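Workshop notebook – bench 2, glaze and clay tests
June, second week

Picked up the Trokberg stoneware again after leaving it bagged for a month. One bag had gone stiff at the tied end and I cut that part off for the slop bucket. The rest wedged up fine with a little water. It still feels short compared with the old body, and handles crack at the lower join if I pull them too thin.

Made 40 test tiles, all extruded, all cut to the same length, stamped on the back before they got leather hard. Last time I scratched the numbers in afterward and half of them filled with glaze. The stamp set is missing its 7, so I used an upside down L. Joanne says she can read it. If you find a tile marked 1L it is 17.

Drying: left them on plasterboard with a sheet of newspaper over the top. The ones on the outer rows curled a little at the corners. Next batch gets turned over on the first evening.

Bisque went in at 8 in the morning. Slow climb to 600, then let it go. Quang Mai looked in on it at lunch and said the top bung was still damp, so we left it out another hour. No losses except one tile that had an air pocket.

Glaze side. Three base recipes this round:

A – the Climel clear, as sold, mixed to the instructions on the tub
B – our own satin white, old recipe, new feldspar
C – the ash glaze Quang got from the Đặng pottery, adjusted twice now

The feldspar is the big question. The old sack ran out in winter and the replacement looks and weighs the same, but the satin came out glossier on the first two mugs. Could be the feldspar, could be that the kiln ran hot at the back. I put cones on all three shelves this time so we can stop arguing about it.

Mixed 3000 grams of B dry, sieved twice. Sieved a third time after Joanne found lumps. The 80 mesh has a small tear near the rim, which explains the lumps. Do not use it for anything going on tiles. New one is on the order list.

A needed more water than the label says. Went up by 50 ml, then another 50. After that it ran off the finger the way I like. It settles hard overnight though, and had to be chopped off the bottom with a palette knife on the second day. Tried a pinch of Epsom salts in a 300 ml cup of it, kept separate, marked A-salt. Much easier to stir the next morning. Will carry on with the cup before doing the whole tub.

C smells awful. Keep the lid on.

Dipping was a three count for all tiles, then a second dip on the top half for thickness. I wiped the feet with the green sponge and then went around again with a clean one, as the ash glaze likes to creep.

Firing notes: cone 6, held for ten minutes. Top shelf cone leaning to the touch, middle right on, bottom a bit stiff. So the back shelf theory may be wrong and it may just be top to bottom. B is glossy on top, satin in the middle and slightly dry at the bottom. Feldspar probably not guilty. Joanne wants one more firing before she will agree, and wants the Dilelell controller's offset written down first. It is set at plus 5.

C broke nicely to brown on the edges on the middle shelf. Two of them ran onto the kiln wash. Scraped off all right.

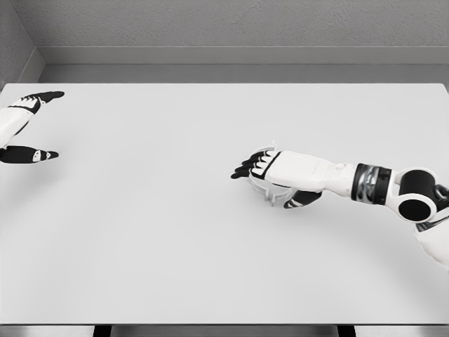 Back room, June

Read through all the tiles with Quang on Sunday. We sorted by shelf first and by glaze after, and that was the better order. Ordered by glaze the shelf differences look like recipe differences, and we have fooled ourselves that way before.

Decisions:

B stays as it is. Mugs and bowls in B go on the middle shelf until the top to bottom gap is sorted.

C gets 2 percent more clay, next test on tiles only, with a catch dish under each.

A-salt cup to sit one more week. Stir and write down how hard it settled.

Joanne Wainwright has the spare thermocouple at home and will bring it in. We can put it through the lower spy hole during the next glaze firing and compare it with the controller.

To buy: 80 mesh sieve, kiln wash, cone 6 and cone 5, a number stamp with a 7 in it.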